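Notebook, textile store and back workroom
17 February 2024

Carried on with the sorting of the back workroom. The plan from August was to empty the room by category, cloth first, then paper and card, then boxes. I am keeping to it even though the categories have mixed again over the winter.

State of the register before starting: 1,901 entries in the stock book, last entry made in August. The old Gredstead list has 3,743 lines, but many of those are single buttons and trims and I am not trying to match them one for one. I only want every piece of cloth larger than a pillowcase to have a number and a shelf by the end.

Morning

Cleared the long shelf on the door side first so there would be somewhere to put finished pieces. Wiped it down twice. The second shelf bracket from the left is bent and the board rocks if anything heavy goes on that end. Light cottons only there until it is replaced.

Went through the Birum bundle. Eleven lengths, all plain weave, all undyed except one. Measured each one at both ends because last time we measured at one end only and the totals were off when we came to cut. Two lengths are out of square by more than a hand's width. Marked these with a safety pin and a paper tag, not chalk. Chalk from last year still has not come out of the Trurkadel sheeting.

Tag wording to use from now on: number, fiber if known, length, width, date, faults. If the fiber is not known, write "not tested" and leave it. Do not guess from feel. I did a few burn tests on clipped threads from the Birum pieces. Five were cotton without much doubt. One left a hard bead at the edge, so there is something synthetic in it. The other samples were too short to tell me anything and I need to clip longer ones.

Entries written up this morning start at 1,902.

Large florals

After lunch, moved on to the printed cloth. The dark green floral is one of the bigger pieces in the room and has been over a heap of things for a long time, so it had to be dealt with before anything under it could be sorted. The ground is dark green with roses in pink, red, white and blue, small leaves between them, and a narrow border with a repeating pattern. I want the border kept whole. If this is ever cut, cut from the middle and save both edges.
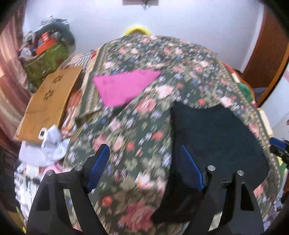 Procedure for covered heaps

1. Look before pulling. Find the edges of the top cloth and see what else is lying on it or against it. With the green floral there is a bright pink piece near the top and a dark navy one over the right side. Take separate pieces off first and give each its own tag. If something is stitched on, leave it and write that down.

2. Move whatever leans. The pile to the left is stacked high, with an orange-red box on top and a flat tan card propped in front of it. The card has dark flower shapes on it and goes with the stencils, in the flat drawer. Lift the box down before touching the bags.

3. Lift the cloth straight up before drawing it sideways. Dragging brings the small things with it, and we lost a set of bobbins that way in August. They turned up behind the radiator.

4. Fold loosely in thirds, print side in, and put it on the sorting table. No pressing at this stage. Creases can wait for the wash.

5. Empty plastic bags and wrappers go in one sack. Check each one by hand first. The Tsuchiya needle packets are thin and easy to miss inside a wrapper.

6. Bags with anything in them stay closed until they have a number. The green patterned one with the embossed design gets a line in the register as a bag, and its contents get their own lines under it.

7. Small crumpled cloths go in the wash basket unless they are silk or not tested.

Storage, for discussion

Shelf or roll for the large prints? Rolling is kinder to the fabric but we have only four wide tubes, and two of those are holding the Trurkadel sheeting. Folding with tissue takes less room. My preference is to fold for now, refold along different lines every six months, and move to tubes when we have them. Tube order is drafted at 267 for the full set including end caps. A smaller set would do the florals alone.

Wires hanging below the small frame on the wall need tying up before any tall stack goes against that side. I keep meaning to do it. A strip of cotton tape and one hook would be enough.

Washing tests

Cut a thumbnail piece from the inside hem of three printed cottons and soaked them in cool water for an hour with white cloth underneath. Red moved slightly on one of them -- faint, but there. The other two left the white clean. I have not tested the green floral and it should not go in with anything pale until that is done. Write "bleed test due" on its tag.

Water here is hard. The rinse took three changes before it ran clear of soap. Next time use half the soap and see if it makes any difference to the feel once dry.

Still open

Bracket on the door side shelf.
Longer thread samples from the Birum pieces.
Bleed test on the green floral, all colors, both border edges.
Find the missing page of the Gredstead list -- the numbering jumps after line 973.
Label the flat drawer. It says "patterns" and has had stencils in it for years.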